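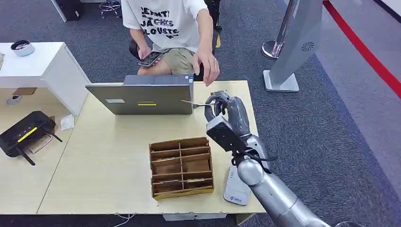

**3.2 Red herrings and the closed list of suspects**

The paperback western with a murder in it has always had trouble with its arithmetic. A town of 200 people ought to supply 200 suspects, and the writer can afford to let the reader worry over a handful of them. Painemal calls this the closed list, and his rule is that each name on it must come with a motive, an opportunity and one scene of bad temper, usually in the saloon. We found it easiest to think of the list as a box of small compartments, like the cardboard one in Figure 3, with its three rows of two. The author sets it out early, drops a suspect in each slot, and spends the rest of the book tipping them out again. By the final shootout every compartment but one should be as empty as those in the figure.

**Figure 3.** Cardboard organizer with six open compartments, on a desk with a laptop.

The Sterkwood novels follow this plan with a devotion that borders on bookkeeping. Of the 101 titles we read (the second author would like it noted that he read the worse half), most put the guilty party on the page before the end of chapter two, and most make him a man with clean boots. Clean boots are a serious matter in Sterkwood. So is owning a watch. A banker with both may as well turn himself in at the livery stable and save his neighbors the ammunition.

Ballbridge, writing for the same racks and often the same readers, is less tidy. In 12 of the novels in our sample, the killer is named in the last chapter after appearing only once before, generally holding a horse. Niven treats these as failures of craft. We are less sure. The fan letters kept with the Vondgate papers complain about wrong calibers, lame jokes and, in one case, the color of a mule, but only nine of them object to a culprit who came from nowhere. Readers seem to have forgiven a great deal as long as the hero rode home at the end.

Daher's *The Long Ledger* is the odd one out. Its hero clears his suspects one at a time, in order, until none are left, and then has to start over with the sheriff's help - the sheriff being, by that point, the only man in town he hasn't hit. We return to this book in Section 4, where the question is how far a lone rider can be called a detective when he asks so few questions.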